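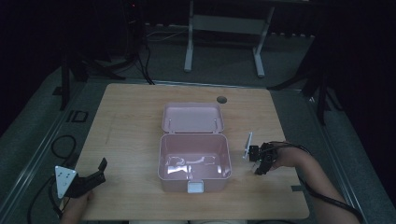 Wednesday, late afternoon

I've been meaning to write our hand rules down properly ever since the Hakby folks asked for them, and since the lunch box task is on the bench anyway, today seems as good a day as any. Please add to this if I've left something out (I surely have!).

Before the first take, the box sits open with the lid folded all the way back, the base toward the operator and nothing inside. I know it's tempting to start with the lid half up because it looks more natural, but then every take begins a little differently and whoever does the labeling at Cledaleck writes us another polite note.

Both grippers start low and near the table, jaws clear of the box. Marker plates stay uncovered, so mind your sleeves, and please don't rest a thumb on them between takes. I caught myself doing it twice this morning, and I'm the one writing the rules.

Cables: the one on the right runs back along the forearm, the one on the left goes off the side of the table with enough slack to reach the far corner. Walk the floor before you sit down. The Stitard checklist says to do this once a day, but I'd like us to do it after every break.

Speed is still an open question. The Bhatt guide says 2 seconds of stillness at the start and 3 at the end. I find 3 feels like forever when your arms are tired, but it does make trimming so much easier, so let's keep it.

Bad takes get marked and kept. Please don't delete them, even the embarrassing ones. We're at 290 for October, and I'd love for that number to match the log for once.

Still to do: reprint the bench card, ask Hakby whether closing the latch counts as part of the task or gets its own label.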